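Rulley Laundry Project
January 9, 2018

1/ Happy new year, friends! Several of you asked how we're handling the equipment budget for the sorting arm this year, and I promised a thread back in December and then got buried, so get comfy, I tend to go on.

2/ First thing, and I wish I'd had it on a sticky note when we started: the arm is the part of the quote you'll stare at, and the little stuff is the part that will eat your spring. Fingers, pads, cables, mounts, the plug adapter you forgot. Give the little stuff its own line in the budget (ours is called "little stuff," very professional).

3/ Our little stuff line came to $1493 last year. I had penciled in 300. Yes, I know. Most of the difference was replacement fingers and a second wrist camera, plus shipping to Cikbridge, which I'm still a bit sore about.

4/ So this year we're asking every supplier for a price on spares on the same page as the main quote. Clomach did this without a fuss and even listed the screws, bless them. Lehtinen sent theirs separately but it was cheaper per pair, so now I have two quotes and a headache and a very nice spreadsheet.

5/ Please ask about lead time too! One of our quotes was good for 30 days and the parts on it took longer than that to arrive, so by the time we knew whether we liked them, the price had changed for the next batch. I'd happily pay a little extra for a quote that holds for 90.

6/ On fingers. If you're buying for cloth, you'll be tempted by whatever looked wonderful picking up boxes in the sales video. Cloth is its own animal. A fleecy towel, a thin slick thing and a ribbed sweater all want something different from the same two fingers, and you can't read that off a spec sheet.

7/ What we do now is pack a bag of our own laundry and ask to try it before we sign. Mixed fabrics, mixed colors, all bunched up the way it comes out of a basket. Nice neat folded samples will flatter any gripper on the market, and then you get home and meet a pile of real clothes and feel silly.

8/ Storage and surfaces! I left these out completely the first year. If the arm is going to work at counter height and also down at the floor, that's two mounting setups, or one setup and somebody with a good back. Price both before you pick.

9/ Some of the mix we're budgeting for:

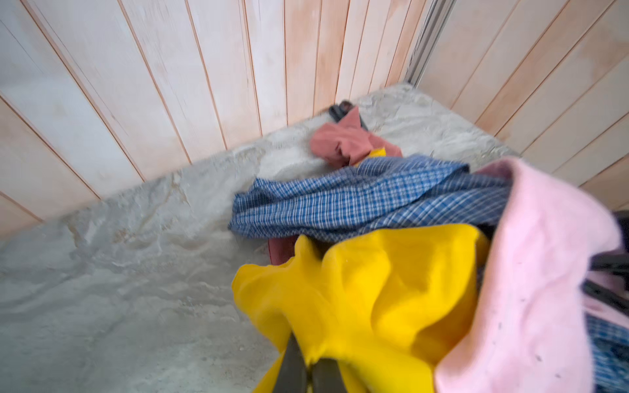
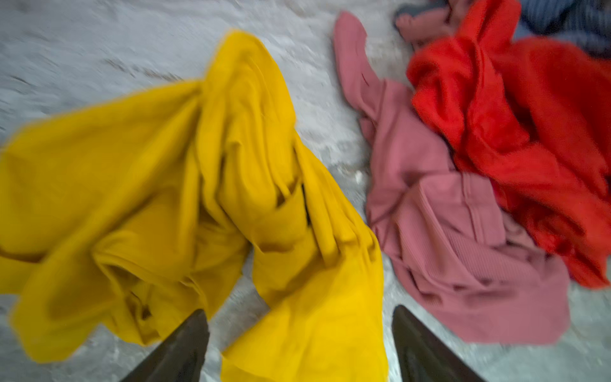

10/ Dark fingers and bright yellow cloth in both of those, and you can see how much else is crowding in right beside it. When I'm deciding how many spare pairs to put on the order, piles like these are what I have in my head, much more than the arm itself. Okay, that's my thread, I have a purchase order to finish and cold coffee to drink. Tell me what you put on your own little stuff line!

Lehtinen: Glad you're asking for spares up front. We can put them on the main quote if you request it when you write in, and we'd suggest ordering the pads with the first set of fingers so it all ships in one box.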